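Bench diary, 16 March 2020

Gripper fault, second session. Arm on the marble top, suction holder as the test piece.
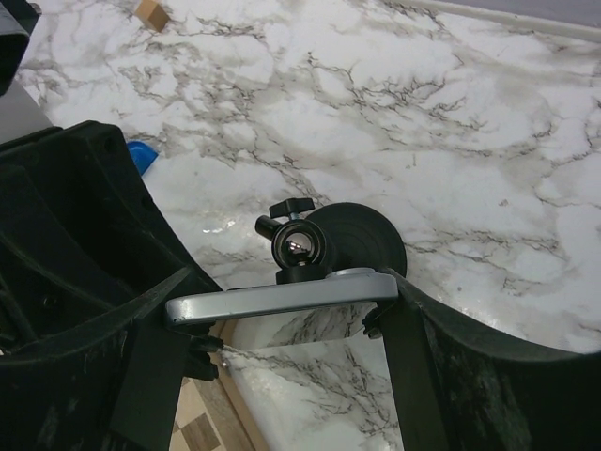
Morning

Got in early and went straight to the log from last night. The fault had come up again at cycle 62, same as before: the controller reports the grip as closed and holding, then reports it as open, then closed again, all without any command being sent. The arm carried on with its move through all of it. That is the part I don't like. A gripper that drops something is a nuisance. A gripper that might drop something while the arm swings on regardless is a safety matter, and I have written it up as one.

I am using the holder with the ball head and the suction disc because it is the piece that was dropped the first time. It is an awkward thing to pick up. The flat metal arm gives the fingers something to close on at either end, but the mount sits to one side of the middle and the whole lot wants to turn when it leaves the surface. The Kauppinen blocks we normally test with are all neat and square and the fault hardly ever shows with them. I ran the blocks for most of last week and learnt very little.

Rhiannon Prosser rang from Gundbridge before I had my coat off. She wanted to know whether they should stop using their arm. I said yes. She said they had an order to finish and could they run it with someone standing by the stop button. I said no, because the one here let go of the holder in well under a second and nobody is that quick. She took it well enough. I promised her a proper answer by tonight, and it is now tonight and she has had half of one.

What happened on the first drop

Writing this down again because my first note was poor.

The arm had lifted the holder and was moving it across to the far side. Speed was set to 34 per cent. At the top of the lift the right-hand finger backed off a little, not much, and the metal arm slid down out of it. The other finger stayed where it was. The holder swung, hit the edge of the marble and went on to the floor. The gripper then closed fully on nothing and the arm finished its move and came back for the next pick as if all was well.

Two separate faults, then. One is the finger backing off. The other is that the drop was not noticed. I had been treating them as one thing for days and I think that has wasted a lot of time.

Where I had my hand during this I would prefer not to say, except that it was nearer than it should have been. I was reaching for the stop. There is a tape line on the floor now and the stop button is on a longer lead and lives on the stool by the door.

Tests before lunch

Set the grip force to 11 newtons and left everything else alone. Ran the lift and lower only, no travel. No fault in the first batch. Put the travel back in and it faulted fairly soon.

Took the travel out again. No fault.

So movement matters. I wrote "cable" on the pad and underlined it, then made myself do the other checks first, because I said cable in August as well and I was wrong in August.

Finger surfaces: dusty, with some scuffs, nothing torn or worn through. Wiped them down with a dry cloth and ran the same batch. Faulted at much the same place. So dust has nothing to do with it, though they should have been wiped anyway and I have added it to the weekly list.

Finger fixings: checked each one with the small driver. One on the left finger took about an eighth of a turn. Ran the batch again. Same fault, and on the right finger as before, so that screw was not the cause either. Marked it with paint pen so I can see if it moves.

Supply voltage: steady at rest. Dips a little as the fingers close, which it always has. I watched it for a long time, and no dip lined up with the fault.

Software: put the previous version back on, the one from before Drolar sent the update. Faulted. Put the new one back. Faulted. I had more or less blamed the update in my message to them last week and I will have to write and take that back.

Ate lunch at the other bench with the arm switched off and the key in my pocket.

Afternoon

Did the cable.

With the power on, the fingers open and the arm locked, I used the long stick to push on the cable where it goes round the wrist. The reading for the right finger jumped. Pushed again and it jumped again. Let it settle, pushed lower down, nothing. Pushed at the wrist, jumped. I did this many more times than I needed to.

Switched off, locked out, and took the wrist cover off. The cable had been clamped too tight at the last service, and each time the wrist turned past a certain point it was being bent over the edge of the clamp. The outer sleeve looked fine. I cut the sleeve back and one of the thin cores inside was broken, with the two ends sitting against each other. Most of the time they touch. When the wrist turns far enough they don't, the position signal drops out, and the controller thinks the finger is somewhere it isn't and moves it to correct. That is the backing off.

The last service was mine. My initials are on the sheet. The sheet says "cable clamp tight" with a tick, and nothing about how tight, or which way the cable should lie. I have rewritten that line. It now says finger tight plus a quarter, and that the cable must move when pulled gently with the wrist at both ends of its travel.

We had one spare cable in the Zorine drawer. Fitted it with a bigger loop at the wrist, clamp done up to the new instruction. Turned the wrist by hand from end to end and watched the loop. It doesn't touch anything.

Then ran the full cycle with the holder. Lift, travel, lower, return. I stood behind the tape. It got past 62, which I was waiting for, and kept going. I stopped it at 200 with no faults logged. I will run it again tomorrow with the speed up, and again after that with the blocks for comparison, but I am fairly sure this is it.

The other half

The cable is fixed, but the controller still doesn't notice a drop. To prove this I set up a lift at very low speed, just clear of the surface, with a folded towel underneath, and sent the open command halfway through from the other computer. The holder went on to the towel. The arm carried on, put nothing down very carefully, and came back. No warning of any kind.

There is a setting for this. It is called "part present check" and it is switched off. I looked at the copy of the settings we were sent when the arm was new and it was off there too, so it has been off since the beginning. When I switched it on, the arm refused to lift the holder at all. It stopped with the fingers closed on the metal arm and said no part was present. The check works from how far the fingers have closed, and it has been set up for something the width of the blocks. The holder falls outside the range.

Changed the range. It then accepted the holder. Repeated the towel test and it stopped at once when the fingers opened, which is what I want. Repeated it with the fingers opened only slightly and it didn't stop until they had gone a fair way, and by then the holder had slipped. So the check is better than nothing, and too slow. I tried narrowing the range and got false stops. I left it at a middle value, which I am not happy with.

I think it needs a second check, on grip force, so that if the force falls off during a move the arm stops no matter what the position reading says. With the broken core, the position reading was the thing that was lying, so checking position against position was never going to catch it. I don't know if the controller can do it. I have asked Drolar. I put the apology about the update in the same message, at the top.

What I told Gundbridge

Rang Rhiannon back at the end of the day. Told her to leave the arm off, take the wrist cover off with the power locked out, and look at how the cable lies at the clamp. Hers was serviced by the same sheet, so it will very likely be the same. I told her that as well, and that the sheet was mine. She asked if she could just loosen the clamp and carry on. I said a core might already be broken and she wouldn't see it from outside, so it needs a new cable whatever it looks like. I have no more spares. Ordered more than we need this time. They are quoting long waits on everything at the moment.

She asked what she should tell her people who had been working beside it. I said tell them what I told her, all of it.

Left to do

Run again at higher speed.
Run with the blocks.
Chase Drolar about the force check.
Send the new service sheet to everyone who has the old one, and ask for the old ones back so they can be torn up.
Fill in the near miss form, including where my hand was.
Move the stop button to a proper post. The stool got kicked twice today.

Switched off at the wall. Key is in the tin. Old cable is in a bag on the shelf with a label on it, please don't throw it away.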